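Print this page | E-mail this page

Jemal two-arm bench: come and see it at work

We had such a good turnout at the August open day that we have decided to keep the Jemal bench set up in the Dekilura showroom, so do call in if you are thinking of buying one (or even if you are only curious!). There is always a kettle on, and 40 places for each demonstration. 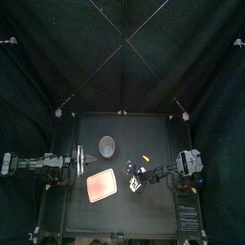

Posted 2022-01-25 by the Ondside showroom desk

The bench comes with both arms fitted, the dark curtains and the rails, and it goes together in an afternoon if you have a friend to help. Small, everyday things are what we like to show it with, and visitors are very welcome to bring a toy or a cup from home and see how the arms get on with it. The Gama fingers are sold separately as well, at 909 the pair, and the smooth, shiny pieces are usually what people ask to see them hold.
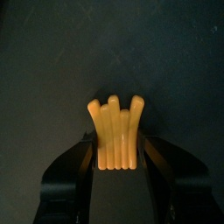
Gama fingers with the toy chips

Hire is 500 a week and the whole bench is 4,000 to buy, with delivery and a morning's teaching included, and we will happily take your hire money off the price should you fall for it.
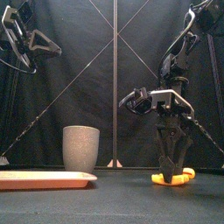

One visitor wrote afterwards that she would have liked longer at the controls and a slower setting for beginners, and we have now added both to the demonstration. Please ring the desk before you travel.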